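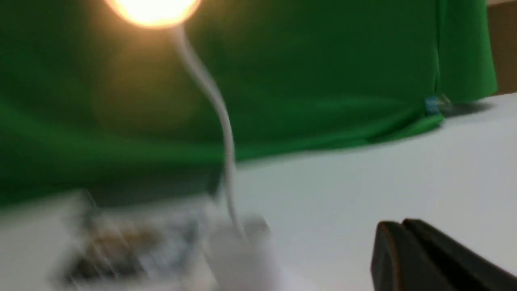
A desk lamp with a flexible neck, switched on.

Call for participants: evening reading and sleep habits
Jurkulero, Rirnbridge office
Published Jul 14, 2018

Do you read in bed or at a desk before you go to sleep? We are looking for adults who live in Rirnbridge or in Ban and who read on paper at least four evenings in a week. The study starts in October and it lasts 15 evenings for each person.

We want to learn how people choose the light for reading at home, and if this choice has a relation with the hour when they fall asleep. In our first survey we received 2,619 answers by mail. Many persons wrote to us that they never thought about their lamp before they saw the form. Now we wish to follow a smaller group more closely.

What you will do
You come one time to our office for a talk of forty minutes with Ximena Escobar or Telmo Mateos. They will explain the diary and answer your questions. After this, you read at home as you always do, with your own lamp and your own book. Each evening you write in the diary when you began to read, when you stopped and which lamp you used. In the morning you write how you slept. It takes five minutes in total. At the end you send us the diary in the envelope that we give you, already with stamps.

Please do not buy a new lamp for the study. Please do not change your book for a more serious one either, comics and cookbooks are also welcome.

Who can take part
You are 18 years old or more. You can write short notes in English or in Spanish. You do not work at night. Persons who take medicine for sleeping can apply, but we ask that they tell us in the first call.

What you receive
We pay 60 dollars when the diary arrives, also if you have missed up to two evenings. The bus ticket to our office is paid separately, keep it and bring it with you. All who finish will receive a copy of the results.

Your data
Your name is kept apart from your diary. You can leave the study on any day and you do not need to give a reason.

How to apply
Write a letter or leave a message for Nélida Urrutia at the Jurkulero reception, second floor, Grokbridge building, Rirnbridge. Tell us your name, your age, a telephone number and the best hour to call you. We answer to everybody, but in summer we can need two weeks.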